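Outdoor school (Vutville)
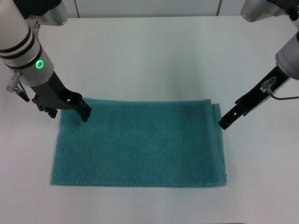 The Vutville outdoor school is a residential science program for sixth-grade students in the Vutville and Erkine school districts. It runs at a camp property on the north shore of Wisto Lake, and students attend for four nights with their regular classroom teachers. The program covers soils, water, forest ecology and weather, and its results count toward the science grade in both districts.

Background

The two districts ran separate day trips to the lake before the residential program was set up. Erkine students studied water only, and Vutville students studied trees and soils. A joint agreement merged the trips under a single course of study and set the cost split by enrollment. The agreement is renewed every 2 years. It also fixes the minimum number of certified teachers on site and the length of the teaching day.

Site

The property covers 300 acres of mixed hardwood and pine. It includes 11 sleeping cabins, a dining hall, a wet lab and a boathouse. The wet lab was converted from a garage and has a concrete floor with a center drain. Gittins Creek enters the property from the east and drains into the lake beside the boathouse. Most stream sampling is done at three marked stations on the creek: one above the road culvert, one directly below it and one near the mouth.

The upper part of the property is closed to groups during the fall hunting season. Soil pits in that section are used in spring only.

Course of study

Instruction is given in field groups of up to 30 students. Each group has one classroom teacher and one member of the resident teaching staff. A group stays with one subject for a full day.

Soils. Students dig or reopen a shallow pit, identify the layers by color and feel, and test samples for acidity. Results are plotted against slope position.

Water. Students measure temperature, dissolved oxygen, clarity and flow, and collect bottom-dwelling insects with kick nets. Insect counts are converted to a stream quality score using the state key for grade schools.

Forest ecology. Students lay out square plots, identify the trees and measure trunk width at chest height. The plots have permanent corner stakes, which allows later groups to measure the same trees.

Weather. Readings are taken at 7 a.m. and 4 p.m. from a station next to the dining hall. Each group writes one forecast and compares it with the next set of readings.

Evening sessions last one hour and cover night sounds, star charts or map reading. Map reading was moved to the evening after the orienteering course was shortened.

Enrollment and staffing

In the most recent school year the program enrolled 2,296 students, including those from private schools admitted on a space-available basis. Sessions run from September to early November and from April to June. The resident teaching staff must hold a degree in a natural science or in education, along with current first aid training. Student teachers may lead evening sessions but not stream work.

Student records

Field data are entered on paper sheets and copied to a shared file at the end of each session. The creek records are the longest set. Readings from the station below the culvert are listed separately for the years before the culvert was replaced, as the sampling point was moved downstream during that work.

Funding

Operating costs are met by the two districts and by a per-student fee. Fee waivers follow the school lunch guidelines. Building repairs are paid from a separate capital account and are not charged to the fee.

See also: Environmental education; School camp; Wisto Lake

Categories: Outdoor education | Science education programs | Schools in Vutville

This page was last updated in October.

We use cookies to keep this site working and to count visits. By continuing to browse you accept our cookie policy.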